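Eladmont at home -- who starts in goal?

oddur_k
Dalsgaard has now let in two from corners in consecutive matches and the local radio still calls him "commanding". Commanding what? I'd give young Ketilsson the gloves on Saturday and see.

Northbank Malou
Ketilsson has played 54 minutes of senior football, Oddur. In a friendly. Against Prundel, who had a winger in goal by the end.

oddur_k
And kept a clean sheet for all 54.

jytteh
The corners aren't the keeper's fault. Nobody picks up the man at the back post, and they haven't since August. You could put a wardrobe in goal and get the same result, with better distribution.
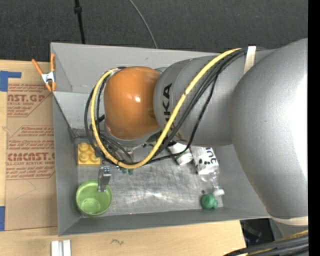
The second one on Saturday was a free header from four yards. I've watched it more often than is healthy and our captain is marking the referee.

Northbank Malou
Agree with Jytte, which I don't enjoy. Zonal marking only works if somebody is in the zone.

flomadora_end
Away fan in peace. We were delighted with your corners -- both ends. Please change nothing.

oddur_k
Fine, it's the defence as well. I still want a keeper who comes off his line before the ball is in the net.

jytteh
He came for one against Flomadora. Ended up nearer the dugout than the ball.

oddur_k
So you do want him dropped?

jytteh
No. I want him tied to the post.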